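Swapping drives again, and a shelf I should have labeled

Long weekend, no plans, rain. So I finally did the storage box. Been putting it off since November and the thing has been complaining at me the whole time, little amber light in the corner of the room like a bad tooth.

Quick background for anyone who landed here from a search. I keep the household stuff on a secondhand box I call Brurkance (don't ask, it was the name of a town in a game I never finished). Photos, music, scanned paperwork, the tax folders, way too many copies of the same recipe PDF. It has 4 bays. All of them full, one of them unhappy.

The drives go in caddies. If you've never had hot-swap bays before - a caddy is a little open tray the drive screws into, rails down the sides, latch on the front. Slide it in, it finds the connector at the back, close the latch. Fifteen seconds when it goes right. I have had it take most of an evening.

Things I got wrong the first time I did this, a couple of years back, in the order I remember them:

Didn't write down which drive was in which bay. Pulled the wrong one. The box kept going, because one missing drive is what it's built to put up with, but then I had one bad drive and one drive it had decided to distrust, and I spent that night reading forum threads from people who'd lost everything. Not a good night.

Used the wrong screws. The caddies want the short flat ones. I had a jar of mixed screws and used whatever threaded in. Two stuck out just enough to scrape the side of the bay on the way in. You could hear it. I pushed anyway. Don't push anyway.

Didn't clean anything. There was a felt of dust along the bottom lip of every bay, and I shoved it all toward the connectors with the drive. Great.

So this time I was going to be organized. Cleared the table Saturday night, put down the old gray towel, screwdriver, flashlight, a roll of masking tape and a pen. Coffee on the OTHER table. Learned that one too.

First job was the labels. I shut the whole thing down, even though you don't strictly have to, I just sleep better. Then took the drives out one at a time, wrote down the last part of each serial number, stuck a bit of tape on the front with the bay number. Photo of each one on my phone. Put it back before touching the next. Slow and boring and it took less than half an hour, which makes it kind of embarrassing that I never did it before.

Second job, dust. Soft paintbrush, the wide kind for trim. Brush toward yourself, away from the back. I had a can of air somewhere but it was empty or the nozzle was blocked, one of those. The brush was fine.

Third job was the actual swap. The new drive came from Ternier, which is the parts counter out past the car wash, not the online place. I paid more than I would have online, sure. But I could walk in, and last time I ordered a drive it arrived in a padded envelope with no padding to speak of. They let me check the model number against my list at the counter and didn't sigh at me once.

Screws. Four per drive in mine, one near each corner. Start all of them loose, then snug them up. If you tighten the first one all the way the drive sits a hair crooked in the tray and the last hole wont line up and you'll blame the tray. I blamed the tray for years.

Next thing is which way up. The circuit board is just out in the open on these, no cover over it, so hold the drive by the sides and keep your thumbs off the green part. I know people who toss them around like paperbacks and they've never had one fail. I am not those people. I also touch the case of the box before I pick anything up, for static. Could be superstition at this point but it's free.

Then line it up with the bay and go slow. Both rails have to be in before you push at all. The tilt is what gets you - one rail catches, the other rides up over its slot, and it feels like it's going in right up until it stops. If it stops early take it all the way out and start over. Don't wiggle. Wiggling is how I bent the little spring tab on bay 2, which still works if you hold your mouth right.
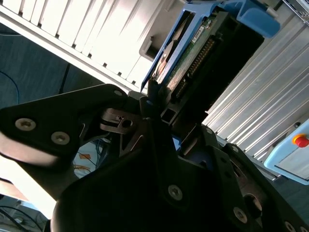 And keep the latch open while it goes in. I used to half close it without thinking, because the handle is the natural thing to grab, and then the hook part hits the edge of the bay and you think the drive is seated when it's got a good bit still to go. Open, slide, feel it touch the connector, THEN close the latch and let it do the last bit of pulling. It should feel like shutting a decent kitchen drawer. If you need two hands something is wrong.

Powered back up. Fans went crazy for a minute like they always do. Light on the new bay came on green, then started blinking, and the status page said rebuilding. Time remaining: 2985 minutes. I laughed out loud. Refreshed a bit later and it had dropped to almost 700, so clearly it just makes the first number up. Finished sometime Monday while I was out.

I did not copy anything large while it was rebuilding. Told the TV to play something off disc instead. Proper old fashioned.

The old drive is sitting on the shelf with tape on it that says BAD in capitals, and next to it are two other drives with no tape at all, from before I was organized. No idea if they're good. One of them came out of the Cortés desktop that sat under my desk through college, so it's either full of essays or completely blank. That's a job for another Sunday. I need to find the USB dock first, and I think the dock is in the Vomside box with the Christmas lights (long story, a moving company that printed its name on everything, I still have eleven of thier boxes).

Also yes, before somebody says it - the box is not a backup. I know. There's a second copy on a drive that lives out of the house, and I refreshed that the week before I started pulling things apart. Do that first. I put it near the bottom of the post which is dumb, but I'm not rearranging all this now, dinner's on.

Still to do: get proper short screws in a bag of their own, throw out the mixed jar (won't happen), order a spare caddy because one of mine has a latch that's getting sloppy. If anybody has a source for single caddies that don't cost as much as a drive, leave a comment. The ones I found only came in packs of ten and I can't think what I'd do with the other nine.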